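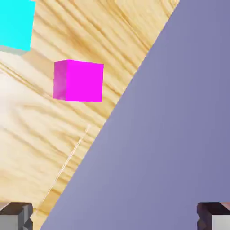 *A cyan cube on a pale wooden surface with darker, diagonal grain lines (computer rendering)*

**Wood grain** is the lengthwise arrangement of fibers in wood, and by extension the pattern those fibers and the growth rings make on a cut surface. In the timber trades the word covers several separate properties, including fiber direction, ring width, and pore size. The decorative pattern alone is more strictly called *figure*, although the two terms are often used as if they meant the same thing.

## Origin

Most of the cells in a tree trunk are long and narrow, and lie close to parallel with the axis of the stem. In temperate climates new wood is laid down in yearly layers. Cells formed early in the growing season (earlywood) tend to be wide and thin-walled; those formed later (latewood) are narrower, denser and, in many species, darker. The contrast between the two produces the visible lines on a board. Many tropical species grow with little seasonal pause and show weak rings or none at all.

## Types by fiber direction

- **Straight grain** runs parallel to the long axis of the piece. It splits cleanly and planes well.
- **Spiral grain** winds around the trunk as the tree grows. Boards cut from such trees are prone to twist in drying.
- **Interlocked grain** reverses its spiral direction at intervals, giving a ribbon or stripe figure on quartersawn faces.
- **Wavy grain** undulates along the stem. The "fiddleback" figure of some maples is a well-known form.
- **Irregular grain** occurs near knots, forks, burls, and healed wounds.

## Effect of sawing

The same log yields different patterns depending on the angle at which it is cut. Flatsawn boards, with growth rings meeting the face at a low angle, show arches and loops sometimes called cathedral figure. Quartersawn boards, with rings close to perpendicular to the face, show narrow lines running the length of the board. In oak and other species with large rays, quartersawing also exposes bright flecks. Riftsawn boards fall between the two and have a plain, even line pattern on all four long faces.

Rotary-cut veneer is peeled from a turning log and shows broad, loosely repeating shapes seldom found in sawn lumber.

## Mechanical significance

Wood is anisotropic. Its tensile strength along the fibers is many times its strength across them, and shrinkage during drying is greatest tangential to the rings, less in the radial direction, and very small lengthwise. Slope of grain -- the angle between the fibers and the edge of the board -- is therefore a standard criterion in grading structural lumber.

## Reproduction

Imitation of grain by hand, known as *graining*, was common on doors and paneling in the nineteenth century. A base coat was covered with a darker glaze, then worked with combs, rockers, and dry brushes. Printed papers and plastic films later took over most of this work.

In computer graphics, grain may be supplied as a photographed texture or generated by formula. The usual procedural method treats the wood as a set of nested cylinders, disturbs them with a noise function, and colors each point by its distance from the central axis. A solid texture of this kind stays continuous around corners, so that end grain and face grain agree.

Pattern names used by veneer sellers are not standardized. Aurora Gouveia's glossary of the Halla and Ellar sample books lists 73 names for decorative figure, of which 14 are applied to more than one pattern.

## See also

- Burl
- Dendrochronology
- Medullary ray
- Quarter sawing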